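People wanted — two-arm suturing build, Helwood shared workshop

Posted by Kourosh Farahani
Fridays from 6 pm, bench at the back past the laser cutter. Starts August.

We need hands. The build is a pair of small arms that tie stitches under a camera, driven from a console made of whatever we had. Five of us on it now, two of those moving away after the summer. So this is a call for builders and also for people who just want to sit and drive the thing while we log it. No pay. Tools, parts and dinner are covered.

State of things: both arms move, both grip, thread gets passed from one to the other on a good evening. Needle driving is slow. Knots are slower. Setareh Alipour can close a line of stitches if left alone, the rest of us tangle the tail and start over.

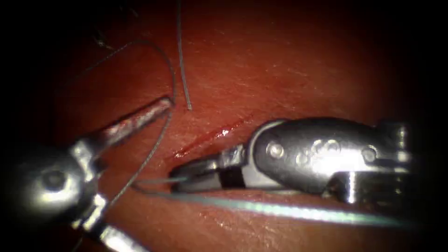 Thread handling is where most of the hours go. The grip force is either too much or nothing, and the cable drive on the wrists has slack we keep chasing. Backlash changes when the room warms up, so a tune from one week is no good the next. If you have ever rebuilt a bike derailleur or a sewing machine and enjoyed it, you will be fine here. Really.

What we're looking for

1. Mechanical person. Cables, pulleys, small pins. You'd take over the wrist work from Behrouz Abbasi, who has notes — lots of notes, some of them legible. Access to a lathe is a plus, ours is down untill the new belt comes.

2. Someone for the control code. It's C++ on the arm side and Python on the console. Loop runs at 400 Hz and we would like to stop touching it. The job is mostly the handover between arms: when one jaw lets go, when the other takes up the pull. Also getting rid of the jitter near the end of travel.

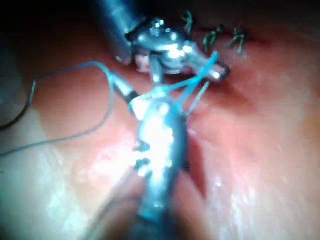
3. Drivers. Twelve of them. No experience, steady or shaky hands both welcome. You get 120 minutes at the console in total, split over 2 evenings, doing the same stitch task over and over. We record arm positions and the camera views. Left handed people please apply, we have almost none. Must be 18 or over, sign-up form at the bench.

4. Camera and lights. Glare is a pain, so is shadow, and we get both at once. Somebody who knows polarizers or has lit shiny products for a living would save us weeks. Lavanya Thevar has a bag of filters to start from.

5. A person to label recordings. Can be done from home. You mark where a grab starts, where a pull starts, where thread goes slack. Tedious, good with a podcast on. Felicidad Aquino will show you how, takes one evening to learn.

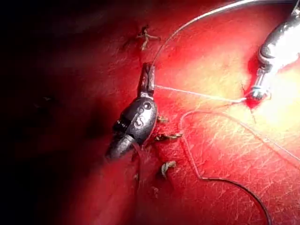
Practical stuff

Time: one evening a week is enough. Drivers only the two sessions. Labelers whenever.

Place: Helwood, side door, ring twice. Step-free from the parking lot. Bathroom is down the hall.

Safety: hair tied back near the arms, no loose sleeves. Needles go in the sharps tub, every time, no exceptions. E-stop is the big button on the left of the console, you get shown it before anything else. This is bench work only — practice material, never people or live animals.

Your data: drivers get a number, no names in the files. You can ask for your runs to be deleted and we'll do it the same week.

What you get: full access to the drawings and code, a key to the workshop after your first month (builders only), and soup. Drivers can take a copy of there own runs.

How to apply

Leave a note in the Stevell folder at the front desk or catch any of us on a Friday. Two or three lines is plenty: which number above, what evenings you can't do, anything you've built. Skip the resume. Driver slots go first come, first served, the other spots stay open until filled.

Questions about the code go to Setareh, everything else to Kourosh.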